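サイト内検索 キーワードを入力 検索

当サイトではクッキーを使用しています。閲覧を続けた場合、使用に同意したものとみなします。 同意する 詳細

小物収納の記録:卓上二段棚と履物の配置

玄関まわりの収納を検討するにあたり、透明な二段棚を卓上に置いて履物の並べ方を比較した。場所はBrondodthorpeの作業室、時期は3月。棚の選定と寸法の割り出しはDrumdenの収納計画の一部で、壁付け棚と吊り下げ式については別ページにまとめてある。

対象はスライドサンダルと白のローカットスニーカー、各1足。長靴とブーツは上段までの高さが足りないため除外した。雨天用の履物は床置きの受け皿に分ける前提とする。

卓上で試したのは、床に置くと棚の内側が確認しにくいためである。目線に近い高さで並べ、配置が決まってから同じ順序で床に移す。棚は白い天板の中央寄りに据え、手前に仮置きの余地を残す。履物は底を乾拭きしてから載せる。砂が残っていると透明板に細かい傷が入り、後から消えない。

仮置きの段階では、左右をそろえ、つま先を奥に向けて一列に並べる。種類の異なるものを交互に置くと、棚に移す際に片方だけ取り違えることがある。
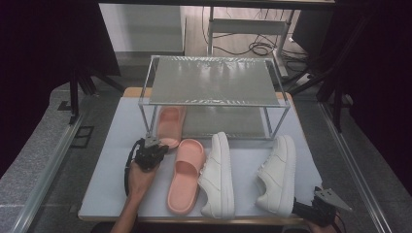 下段に入れる順序は、低いもの、柔らかいものを先とする。サンダルは甲の部分が幅広の一枚帯で、上から押さえると形が崩れるため、重ね置きはしない。左右の間隔は30 mmを標準とした。これより詰めると取り出す際に隣の履物に触れ、広げると下段に2足を収める計画が成り立たない。

上段はスニーカーに割り当てる。底が厚く、置いたときに安定する。靴紐は内側に入れ、棚の縁から垂らさない。つま先を奥に向けると踵側が手前にそろい、出し入れの際に履き口をつかみやすい。反対向きは見た目こそ整うが、踵を奥で引っかけることが多く、採用しなかった。

支柱は四隅にあるため、前面の開口は支柱の内側で測る。棚の外寸で計算すると、右端の一つが収まらない。Skurnmontの旧配置図はこの点が外寸のままになっており、次の改訂で直す予定である。旧図を印刷して使っている場合は、開口幅の欄に手書きで訂正を入れておくこと。

透明板の手入れは中性洗剤を薄めて行う。200 mlの水に2滴で足りる。濃くすると拭き筋が残り、照明の下で目立つ。布は毛羽の出ないものを使い、板の奥から手前へ一方向に動かす。アルコールは材質によって白濁するので、板の種類が分からないうちは使わない。支柱の付け根には埃がたまりやすく、ここだけは綿棒で取る。

載せる位置については、重いものを板の中央に置かず、支柱寄りに振り分ける。上段の板は一枚で、四隅の支柱だけで受けている。たわみの測定値はまだそろっていない。厚底のものを増やす場合は、片側に寄せず左右均等にする。

床に移した後の比較は未了。上段を空けて鍵や手袋の置き場に使う案もあるが、靴の上に小物を置くことへの抵抗が出たため、現時点では保留とする。下段を1足だけにして奥行きに余裕を持たせる案は、残りの履物の置き場が決まってから試す。

関連ページ:Bachmann式仕切り板の取り付け寸法/壁付け棚の下穴位置/床置き受け皿の選び方

お問い合わせ | 無断転載を禁じます © Drumden 収納記録 | ページの先頭へ戻る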